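**FOR IMMEDIATE RELEASE — October**

**Namero's chess room opens its doors for the season, and we'd love you to come play**

I've been writing these announcements for our little club for a while now, and this is the one I've been itching to send. Starting this October, the Namero Chess Room is open every evening from 6 p.m. until the last game finishes (or until I start yawning and turning off lamps, whichever comes first). It's upstairs from the old Gudel print shop, through the green door and up the stairs on the left. If you reach the bike racks, you've walked past us.

For anyone who hasn't visited, we're a casual club. We've got 11 tables, a kettle that takes forever, and a shelf of chess books that people keep adding to when I'm not looking. You don't need a rating to play here. You don't need to own a set or know what the Sicilian is, and if you think the knight moves are weird, well, they are, and you'll get used to them!

**What's new this season**

The biggest news is that we've finally settled on our boards. All through the spring we were playing on a mixed bag of whatever people had dropped off, including a folding one with a hinge that swallowed pawns. We've now switched to green-and-white vinyl boards with the letters and numbers printed along the edges. I know some of our regulars love a fancy wooden board, and so do I, but vinyl rolls up and wipes clean, and the squares are nice and big. The printed letters and numbers are a huge help for newer players, too. When somebody across the table says "knight to f3," you can just look it up along the edge without feeling silly.

We're also starting the Collar Ladder, named after the street we're on. You play one person above you, and if you win, you swap places. The ladder lives on a sheet of paper by the door, and you're welcome to start at the bottom any evening you like. Games are unlimited time unless both players want a clock. I tried putting clocks on every table last year and got so many complaints that I've put them all back in the cupboard except 2, so ask me if you want one.

The other new thing is Endgame Hour, at 7 p.m. I'm running this one myself and I'm more excited about it than I probably should be. We start from positions where most of the pieces are already off the board, just the kings and a few pawns, maybe a bishop or a knight hanging on, and then we play them out and swap sides. I was terrible at endgames for years. I'd get a good position, get comfortable, and then let some pawn stroll all the way down the board and turn into a queen while I was busy with something else. Playing these small positions over and over fixed that for me (mostly), and it's a really friendly way in for beginners, with so much less to keep track of than a full game.

**Getting here and joining in**

Your first visit is free. After that we ask for a season membership, which gets you in every evening we're open and lets you borrow books from the shelf. If the cost is a problem, come talk to me and we'll sort it out quietly. Kids are welcome with a grown-up, and the grown-up doesn't have to play — we've had plenty of parents sit in the corner with a novel and then sneak over to a board by the second visit.

A few small requests while I've got your attention. Please keep drinks on the side shelf and off the tables. When you capture a piece, set it down next to the board and leave it there until the game's done, so we're not crawling under chairs for a missing rook at closing time. And please reset your board before you go, with a white square in the right-hand corner. I will check!

**The Duan Cup**

We'll round off the season with the Duan Cup, our open tournament. Last time around we had 194 games played across the whole thing, and I still have the score sheets in a shoebox, including a few I can't read at all. We're keeping the same format, with a beginners' section and an open section, and everyone plays every round even if they lose them all. Sign-up sheets will be next to the ladder. We're also raising money for a second set of tables and chairs, with a target of $3000, so there'll be a bake sale running alongside. If you make a decent lemon bar, I want to hear from you.

**About the Namero Chess Room**

The Namero Chess Room is a members' club for casual players of all ages and levels. We run open play, a ladder, beginner-friendly sessions and one tournament a season.

**Press and visitor questions**

Local papers, newsletters and radio folks are welcome to drop in during opening hours. Come up the stairs and ask for whoever's holding the kettle. If you'd like to sit in on Endgame Hour, get here a little before 7 p.m. so I can find you a chair. 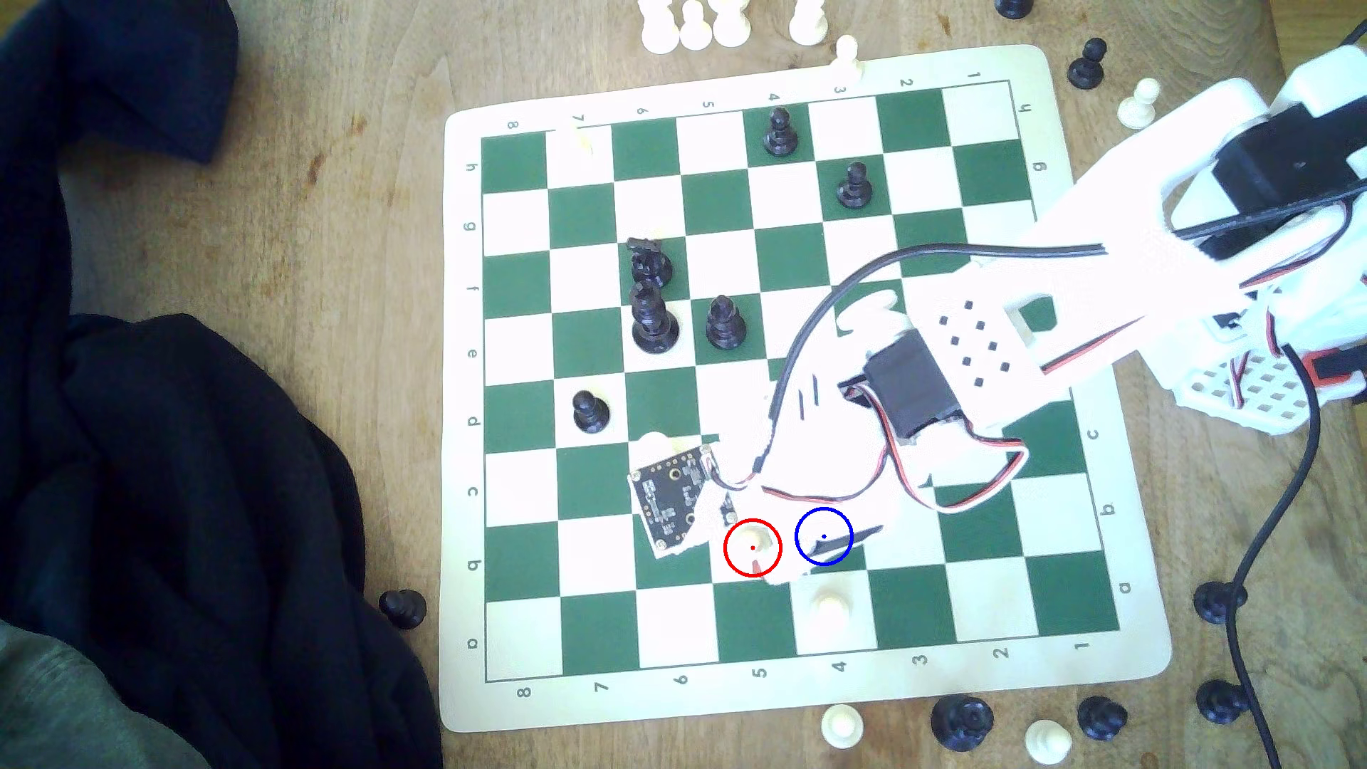
*A game on one of the green-and-white vinyl boards, with captured pieces off to the side.*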